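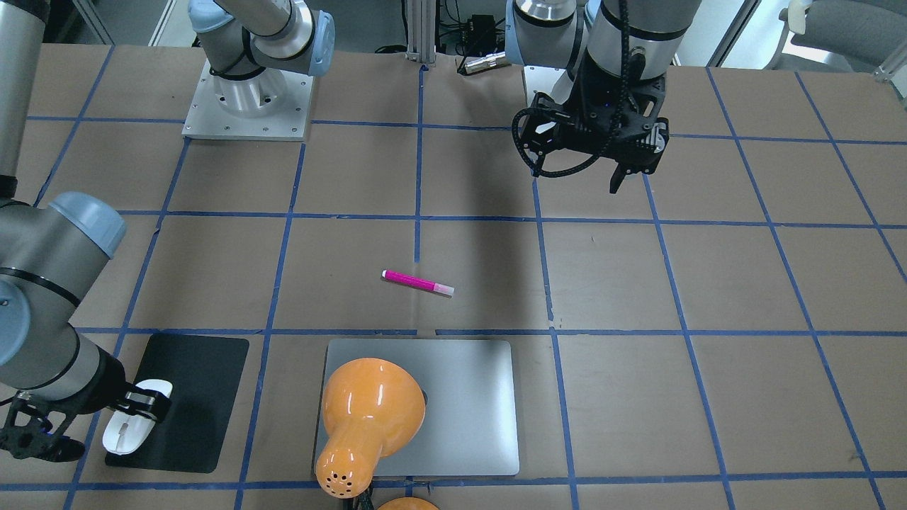 Jeudi, 7h10 - reprise des essais d'adhérence sur la peinture à la chaux, recette Gremis modifiée. Lot 6 toujours poudreux au doigt, le 7 nettement mieux, Samer avait raison pour la caséine. Pour les plaques d'essai je veux des carrés délimités au ruban bleu de masquage, même principe que le quadrillage sur la table brune, à peu près carré ça suffit, pas la peine de sortir l'équerre. Attention au retrait : tirer à 45°, lentement, sinon la chaux vient avec (cf. lot 5, fichu). Ne pas laisser le ruban plus d'une nuit sur l'enduit frais.

Pesées du matin :
- chaux aérienne en pâte : 615 g
- eau : à l'oeil, trop, je sais - à refaire proprement
- caséine : dose de Samer, voir sa feuille
- ocre Jaber : une pincée, juste pour voir la couvrance

Mélange 11 min au fouet lent. Grumeaux au fond du seau, repassé au tamis fin, reste quand même un dépot. Odeur de lait tourné plus forte que la dernière fois. Sachet ouvert depuis février ?? vérifier la date.

Première couche sur briquette humidifiée : tire vite, bel aspect, se croise bien à la brosse. Sur plaque de plâtre non mouillée : catastrophe, ça farine déjà sur les bords. Deuxième couche cet aprem vers 15h si la première est mate partout.
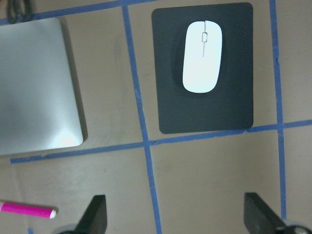

Pour le chantier de Pidotthorpe, Munther Dabbas veut une teinte plus chaude que l'échantillon Bronside. Lui ai dit que ça éclaircit beaucoup en séchant, il faut juger à sec et de jour. Il repasse la semaine prochaine, donc préparer trois nuances, pas plus, sinon on y est encore à Pâques.

15h20 - deuxième couche posée sur les briquettes seulement. Plâtre abandonné, poncer et recommencer avec une sous-couche maigre.

A faire :
- recommander de la caséine
- rincer les brosses TOUT DE SUITE (Samer !)
- test au chiffon noir sur le lot 7 demain
- noter l'humidité de la pièce, encore oublé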